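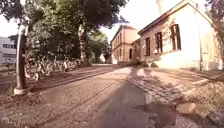 Figure 3. Image from the Sovberg path set. Tree and building shadows lie across the paving, with a strip of cobblestones on the right.

4.2 Effect of shadows on path segmentation

The Sovberg set has 3,431 images, and in 300 of them we labeled the border of the drivable surface by hand. Strong shadow is the main difficulty. A dark band on asphalt often gives a stronger edge than the real border between two kinds of paving, and the baseline of El Ouafi follows this false edge. Our method, Jilia, compares texture on both sides of each candidate edge in windows of 32 pixels, and removes the edge when the texture is similar.

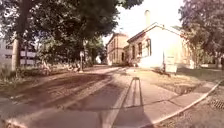 Figure 4. Image with the shadow of the robot falling ahead of it, near the seam between asphalt and concrete sidewalk.

The shadow of the robot itself is a separate case. In Figure 4 it points forward along the path, so it covers a part of the region which the planner needs most. We do not mask it - the mask would depend on the sun angle - and we treat it the same as other shadows. Overexposed walls, as on the small building in Figure 4, are outside the search region and were not considered.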